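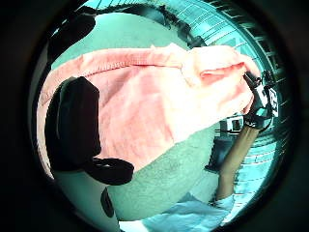

The Lorlow fine, and why I think it was fair

28 March 2022
Print this post | E-mail this post

I've followed Alper Dağdelen's modeling work since he was in the Coşkun underwear ads, so a few people have asked what I think about the trouble he got into at Lorlow. I wanted to wait until the fine was announced.

If you missed it, he and a photographer climbed over the rope at the old bathhouse in Lorlow last October and took a set of pictures on the upper ledge. He was wearing a towel in some of them and not much in the others. The pictures went up on his page the next morning. The town found out the same way everyone else did. He was fined 1,892 dollars and the photographer was fined 483.

Most of the comments I've read are about the lack of clothes. I don't care about that part, and from what I can tell the town doesn't much either. The fine is for going past the rope. There is a sign at the entrance that says the ledge is closed, and it was there when I visited with my sister. She took a picture of it because of a spelling mistake. The tile up there is loose and they have been trying to get it repaired for years.

His fans say he was singled out because he's famous. I looked at the town's posted list and 33 people were fined at the bathhouse last year. Most of them paid 200 dollars. His was higher because it was a commercial shoot without a permit, and the permit form is on the same web page as the opening hours. Kekitz, the swimwear company that was supposed to use the pictures, has said it didn't know where they were going to be taken. I find that hard to believe, but I can't prove anything.
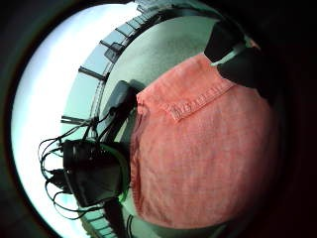

Pink cloth with a stitched hem.

The part I didn't like was the apology. He posted a video that ran four minutes and spent the first three on how tired he was from traveling. Then he said he was sorry if anyone was upset. He didn't mention the tile or the rope. A week later he was in Boker doing a different shoot, with a permit this time, and made a joke about it in the caption. I laughed a little. I still think he should have said something to the people in Lorlow.

I also don't think he needs to lose his contracts over this. He broke a rule and he got a bill. Models used to get away with a lot worse before everything was posted the same day. The pictures themselves are fine. Two of them are very good, especially the one from behind with the window, and he has taken them down now, so I won't repost them.

I put a shorter version of this on the fan board last night and got more replies than I expected.

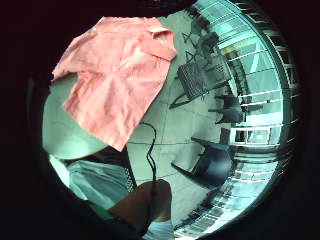
Sum-yee Fang wrote back that I was letting the photographer off too easily, that a person holding the camera picks the spot and ought to have paid the bigger fine, and that Alper would have stood wherever he was told.

She may be right about who picked the spot. He's thirty, though, and he can read a sign. I'm leaving the comments open on this one until the weekend, and after that I'm going back to the Coşkun spring catalog, which I've had on my desk for two weeks.

Print this post | E-mail this post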